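Convocatoria: doulas y acompañantes de posparto
Casa Tovomlow, 2020-07-20

Buscamos cuatro personas para acompañar a familias durante el embarazo, el parto y las primeras semanas en casa. Si vienes porque un curso de fin de semana te prometió una vocación, mejor sigue leyendo antes de escribirnos.
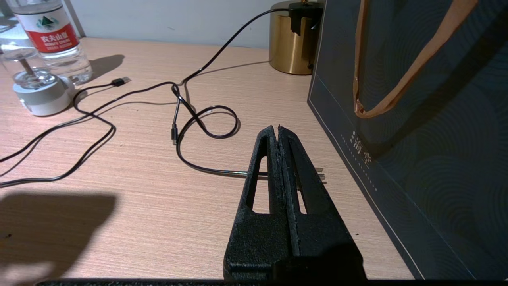
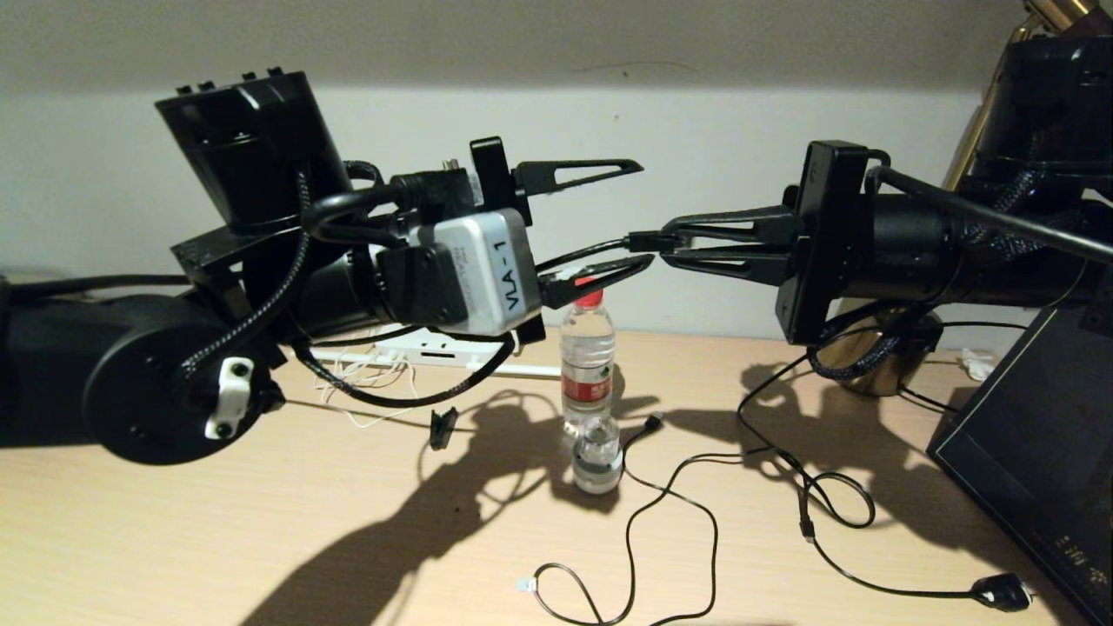 No creemos en el "parto perfecto" ni en los planes de parto plastificados. Tampoco en quien asegura que su presencia acorta las horas de dilatación. Acompañar es estar, callarse bastante y saber cuándo avisar a la matrona - que es quien atiende el parto, no tú.

Pedimos:
Haber acompañado al menos 8 nacimientos, con alguna familia dispuesta a hablar con nosotras.
Disponibilidad nocturna real. "Flexible" no nos dice nada.
Carné de conducir.
Los certificados los miramos, pero pesan poco. El de la escuela Flommont tampoco da puntos extra, por mucho que insistan.

Ofrecemos contrato desde noviembre, unos 500 euros por familia acompañada y 200 más por cada guardia larga. No es un sueldo para vivir, y desconfía de quien te diga lo contrario en este oficio. Las reuniones de equipo son en el local de la calle Tetevska, y la supervisión la lleva el gabinete Nikolovski.

Para presentarte, cuéntanos en una página un acompañamiento que saliera mal y qué hiciste después. Las cartas que empiecen por "desde pequeña supe" - ya tenemos muchas - se leerán las últimas. Entrega en mano o por correo postal en el mismo local.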